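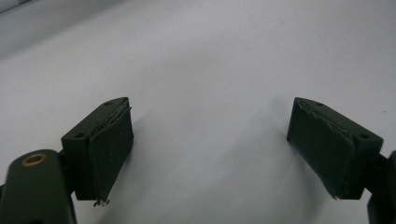
Two dark green blocks facing each other over a plain white surface.

How to write a weekly recap of a reality show (and get it up before lunch)

I do the recaps of Tolov House for a small fan site, Gbeho. One episode a week, 652 words is my usual, never over 1,050. People keep asking how I get them out so fast. So, the method. Typing this between two other things, sorry in advance.

Before the episode

Watch the promo once. Once! Write down what it wants you to think is going to happen. Half the time the big fight in the promo is 9 seconds of somebody shutting a fridge. You'll want that note later for your opening.

Open a blank doc. Put the names of everyone still in the house down the left side. Nominated people get a star. Spelling first, now, while you're calm - I wrote Rogerio without the accent for most of a season and heard about it every single week. It's Rogério Bittencourt. Copy, paste, done.

During the episode

No full sentences. Just time plus what happened. Mine look like this:

8:04 host comes in, new jacket, not happy
8:11 clip of the kitchen argument, longer than in the promo
8:19 Ebenezer asked to explain himself, doesnt
8:31 ad break
8:34 vote

Quotes - only write one down if you're sure of it word for word. If not, rewind. If you can't rewind, paraphrase it and leave the quote marks off.

Don't go on social while it's on. You'll end up recapping other people's jokes.

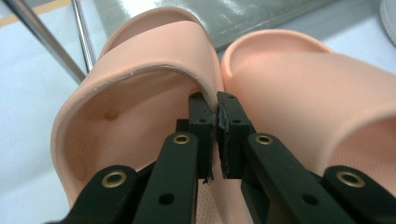

Peach-pink slides, side by side.

Picking what goes in

Go down your list and mark three moments. Who left or who's in danger, that's always one. The fight or the make-up, two. Third one is yours, something small. When Ebenezer Abubakari quietly moved his bed next to the door I gave it a whole paragraph and it got more comments than the eviction.

Everything else gets one line or gets cut. The task? One line. Sponsor bit with the Doduvik blender? Cut, unless someone cries.

Writing it

Start with the result if your readers have already seen it. Start with the promo note if they haven't, and put the spoiler line up top in its own paragraph. Pick one and stick with it all season.

Then order. I go by time for the first half, then jump to the vote, then back for the small moment. Sounds messy, reads fine. Opening para no more than 60 or so words.. short. Name the person, say what they did.

Opinions are ok, it's a recap and you're a fan. But keep what happened and what you think in seperate sentences. "Rogério walked out of the task. I'd have done the same." Like that.

Go easy on contestants as people. Talk about the game, the choices, the terrible singing. Leave looks and families alone.

Headline last. Name plus verb. No "you won't believe". If it's a spoiler it does not go in the headline, even the next day, even if Didard already ran it in theirs.

Check before posting

Read it out loud one time. Fix names. Check who voted for who against your notes, thats where most of my mistakes come from. Then post and walk away for an hour. 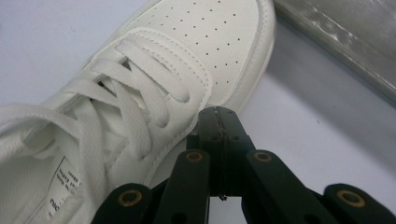 What if I missed the first half of the episode?

Write up the half you saw and say so in the first line. Then catch the rest on replay and add to it under a short "updated" note. Don't fill the gap from other recaps, the errors travel.

Comments are open till October, then the season thread moves to the archive. If your notes layout is better than mine post it, I'd like to steal it.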